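Setting up collision objects and a reset routine for a tabletop play cell
Shufen Meng
Updated 2025-10-19

These notes cover the software side of a small manipulation cell: a single arm bolted to a perforated table, with a handful of fixtures within reach (a door on a hinge, an open shelf, push buttons, a tray, some toy blocks). I assume you already have the arm moving under its own driver and that you can jog it from a terminal. If you can't, get that going first. Nothing past this point will help.

I use Orero for planning and Lumero for the task layer. The steps carry over to other planners, but the parameter names won't.

Step 1. Fix the base frame

Put the world origin at the arm base, on the table surface, with z up. Don't put it at a corner of the table. I did that in March and spent a week chasing a 2 mm offset that came from measuring to the outside of the edge trim.

The table holes make a handy check. Jog the tool tip over a hole close to the base, record the pose, then move to a hole far away along the same row and record again. The line between the two should be parallel to one of your world axes. If it isn't, correct the yaw of the base in the world file and repeat. Leave the joint offsets alone.

Step 2. Add the fixtures as boxes

Start with plain boxes for everything. Meshes look nicer in the viewer, but the planner slows down and you gain very little at this scale. Make one box for each of these:

table surface
button box
raised cork top
cabinet body
cabinet door
tray floor
each tray wall

The tray walls need to be separate. If you model the tray as one solid block, the planner will refuse every grasp inside it, and the error message (start or goal state in collision) doesn't tell you which object is at fault.

The same goes for the open shelf. Build it from a floor, a back, two sides and a top, and leave the front open. Pad the sides by 5 mm and the floor by nothing, or the gripper will never be allowed low enough to pick up a block.

Step 3. Model the door as a joint

A static box is fine while the door stays shut. Once you want to open it, describe it as a revolute joint with its axis on the hinge line, and publish the angle. We have no sensor on the hinge, so I estimate the angle from the gripper pose while the handle is held, and freeze the value on release. It drifts a little. Closing the door fully sets it back to zero.

Set the upper limit lower than the real one. The hardware will go further, but the arm runs short of wrist travel and the planner starts to propose odd elbow flips.

Step 4. Account for the cable

This is the step people skip. A cable on the outside of an arm isn't in the robot model, so the planner treats that space as free. You have two choices:

a) Attach padding to the lower links, as a cylinder a few centimetres wider than the link.
b) Limit the joint ranges so the cable can't wind up or catch.

I do both. For the joint limits, add an override file and load it after the robot description:

joint_1: min -2.6, max 2.6
joint_6: min -3.0, max 3.0

Values are in radians. Then turn off the "shortest equivalent angle" option in Orero, which will otherwise happily add a full turn to the last joint.

Step 5. Detect the blocks

The blocks are solid colours, so a threshold in HSV is plenty. Take a background capture with the shelf clear, subtract it, then threshold. Run the colour calibration with the room lights in their normal state. Status lights and LED strips near the table throw a tint on pale surfaces, and blue and purple are the first to get mixed up. Widen the saturation floor before you touch the hue bands.

Reject any blob smaller than 28 pixels on its short side. When one block rests against another, split the mask by colour first and fit a box to each part afterwards.

Step 6. Write the reset routine

The reset returns the cell to a known state between episodes. Mine runs in this order:

move to the high ready pose
release the gripper
close the door with a slow push on its face
detect blocks
pick any block found outside the shelf and place it on the shelf floor
return to ready
press a button to log the end of the reset

Give every stage its own timeout. I use 3000 ms for a free move and double that for the door push. If a stage times out, retry it once, then stop and raise a flag for the operator. Don't let it retry forever - a block wedged under the gripper finger will sit there all night while the arm leans on it.

Keep the ready pose well above the button box. Our first one swung the forearm low on the way back and set off a press that the logger recorded as a finished reset.

Step 7. Test before you trust it

Run the routine at a quarter of normal speed with a hand on the stop. Then run it again at full speed from several untidy starting states: door half open, a block in the tray, a block lying on its side. Save the joint log from each run and replay it in the viewer with the collision boxes visible. Close passes show up clearly there, especially between the wrist and the cabinet.

If a run fails, change one parameter, write it in the world file as a comment, and run the same start state again. Our world file is kept in the Rezende repository, under the cells folder, and the tray and shelf dimensions are at the top so they can be edited without reading the rest.

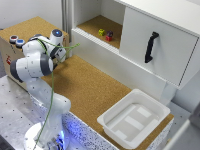 Custo users can import the same world file directly, but the revolute door joint has to be re-entered by hand. The importer reads it as fixed and gives no warning.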